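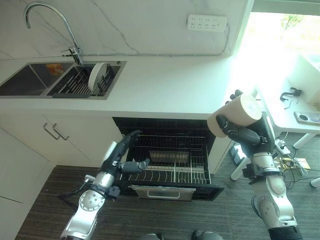
人的手有五根手指，所以机器人的手也该有五根，手指越多越能干，Oana Onu在给我们栏目的留言里是这么写的。她还说，只有两片夹子的机器人看着像螃蟹，将来肯定会被淘汰。

这个说法听上去很有道理，所以我们要怀疑它一下。怀疑不等于反对，只是先别急着点头，问一句：你是怎么知道的？

先看上面的厨房。两条机械臂伸到洗碗机那边，左边那只手的手指停在拉开的抽屉上方，右边那只手横着抓住一个米白色的圆筒。能从照片里知道的就这么多。它抓得稳不稳？会不会把东西捏扁？下一秒会不会掉下去？照片一个字也没说。

广告里的机器人照片也一样。照片是一瞬间，干活要很多个瞬间连在一起。一只手举着杯子的照片，可能拍在第一次尝试，也可能拍在第一百次，前面九十九次杯子全掉在地上，你看不出来。

机器人的“手”有哪几种

工程师管机器人手臂最前面那个抓东西的部分叫“夹爪”，也叫“末端执行器”。名字很吓人，意思就是“手臂尽头负责干活的那个东西”。

两指夹爪最简单，像一双短短的筷子，或者厨房里夹面包的夹子。两片合上，东西就夹住了；两片张开，东西就放下了。它里面往往只有一个电机，坏起来也简单。

多指手长得像人的手，手指能一节一节地弯。它能裹住圆的东西，有的还能捏住小的东西。它里面零件多，线也多，每一根手指都得有人告诉它什么时候弯、弯多少。

还有吸盘，靠吸气把东西吸住，像你把吸管头贴在纸片上使劲吸。吸盘碰到光滑的盘子很高兴，碰到毛线袜子就没办法了。

哪一种最好？卖多指手的公司说多指手最好，卖夹子的公司说夹子最好。你大概已经猜到了。

试一试才知道

McKinnon是一间专门比较夹爪的试验室，他们拿两种手做过一次比试。一种是Larnetti两指夹爪，一种是Primel多指手。两种手轮流装在同一条手臂上，用同一个Erkineo控制器指挥。

为什么要用同一条手臂呢？假如你和同桌赛跑，你穿跑鞋，他穿拖鞋，你赢了，能说明你跑得快吗？也许只说明拖鞋不好跑。比较两样东西的时候，别的条件都要一样，只让你想比的那一样不同。科学家管这个叫“控制变量”。

试验室准备了11种厨房里的东西，有盘子，有勺子，有塑料杯，有海绵，还有一卷厨房纸。每种手都要把东西拿起来，举一会儿，再放进指定的位置。放歪了算失败，掉了算失败，捏坏了也算失败。

拿盘子的时候，夹子占了便宜。盘子边又薄又硬，两片一合就夹住了。多指手想用好几根手指去捏，手指之间先打起架来，有一根总是提前碰到盘子，把盘子推歪。

轮到厨房纸，情况反过来了。多指手从旁边一握，手指弯过去，纸卷乖乖待在手心里。夹子也能夹，可是夹轻了纸卷会转，夹重了就留下两个坑。评判的人为了“有坑算不算捏坏”吵了半天，最后决定算。你同意吗？这条规矩一改，分数就跟着变。所以下次看到谁得了高分，记得问问评分的规矩是谁定的。

勺子平躺在台面上，两种手都头疼。它太扁了，手指伸不到下面去。你自己也可以试试：戴上厚手套，去捡桌上的一枚硬币。

手聪明，还是指挥的人聪明？

这里有一件很容易被忘掉的事。机器人的手自己什么也不会想。让它动的可能是一段程序，也可能是一个人，在旁边拿着操纵装置，自己的手怎么动，机器人的手就跟着怎么动。后面这种做法叫“遥操作”。

遥操作是很有用的办法，可以用来教机器人，也可以用来试一只新手好不好使。不过，如果视频里的机器人叠好了一件衬衫，而真正在动脑筋的是一个人，那么你看到的本领有一大半属于那个人。视频下面要是没写清楚，你就应该问。

人还会越练越熟。McKinnon的操作员第一天用多指手，拿一个塑料杯要磨蹭很久，练了4天以后快多了。手还是那只手，连螺丝都没换过。那么变快的功劳该记在谁的账上？我认为不该记在手的账上，可是产品介绍里很喜欢这么记。

摄像头也会捣乱。把摄像头装在机器人的头上，从上往下看，手一伸出去，常常正好挡住要抓的东西。你可以拿一只杯子放在桌上，闭上一只眼，再慢慢伸手去拿，看看手掌什么时候把杯子遮住。有些机器人会在手腕上再装一个摄像头，从近处看。这样看得清楚了，可是多了一个会撞到水龙头的零件。

所以一只手抓不住杯子，原因可能在手，可能在眼睛，也可能在指挥它的程序或者人。只换手，不一定治得好。

数字也要盘问

这次比试一共抓了315次。听起来很多吧？可是要分给两种手、11种东西，每一种手抓每一样东西的次数就没有那么多了。你拿计算器除一除，还会发现除不尽，说明每样东西分到的次数不完全一样。我去问过，对方说有几次控制器断了线，就没有算进去。

断线的那几次该不该算？如果你家的机器人洗碗洗到一半断了线，盘子还举在半空，你会说“这次不算”吗？

还有一种数字更要小心，就是“成功率100%”。抓一次，成功一次，也是100%。抓了很多很多次，次次成功，还是100%。两个数字长得一模一样，分量差得很远。看到它，请马上问两句话：抓了几次？抓的是什么？

那Oana Onu说得对不对

有一部分对。碰到圆滚滚的东西，或者要用人的工具，比如剪刀，手指多确实有好处，剪刀本来就是照着人手做的。厨房里的把手、抽屉、碗碟，也都是给人用的。

可是“越多越能干”这句话，我看不到证据。手指多，抓法多，出错的法子也多。夹子像不像螃蟹，和它能不能夹住盘子没有关系。再说螃蟹用那两只钳子过日子，过得也还行。

至于夹子将来会不会被淘汰，我不知道，写广告的人也不知道。如果有人拿来一只新手，和旧夹子用同样的手臂、同样的东西、同样的规矩比过，把失败的次数也老老实实写出来，那我愿意改主意。

自己动手比一比

找一个晾衣夹、一双筷子，再加上你自己的手。在桌上摆好一块海绵、一支铅笔、一个乒乓球和一个塑料盘。硬币也可以放一枚，不过家里有小弟弟小妹妹的话，用完马上收好，别让他们放进嘴里。

先把规矩写在纸上，再开始抓。举到多高算成功？要举多久？掉了能不能重来？规矩写好以后不许改，输了也不许改。

每样东西用每种“手”各抓同样多的次数，成功画圈，失败画叉。叉一个也不要擦掉。

抓完以后，换一个人，用同一张规矩再来一遍。如果他的圈和叉跟你的很不一样，先别吵谁对谁错，看看他拿筷子的姿势和你一样不一样。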